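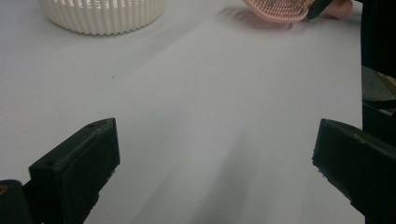
A smooth, matt tabletop in pale grey-white

Matt finish

A matt finish is a surface finish that scatters incoming light over a wide range of angles. It is the opposite of a gloss finish, in which most light is reflected at an angle equal to that at which it arrives. Finishes between the two are sold as eggshell, satin or semi-gloss, although the limits of these terms differ between makers.

Measurement

Gloss is measured with a glossmeter, which directs a beam at the surface and records the light reflected at a fixed angle. The result is given in gloss units. An angle of 60 degrees is used for general work, and 85 degrees for surfaces of low gloss, where the wider angle separates similar samples more clearly.

Production

In paints and varnishes, gloss is lowered by adding a flatting agent, commonly fine silica or wax. As the film dries it shrinks around the particles and leaves a slightly uneven surface. Pressed sheet materials take their texture from the plate or release paper used in pressing. Glass may be etched with acid or blasted with grit.

Properties

Matt surfaces reduce glare and hide small dents. At very low viewing angles many of them show a visible sheen. Rubbing can polish the high points of the texture and leave shiny patches, a fault known as burnishing.

See also
Albedo
Diffuse reflection
Sheen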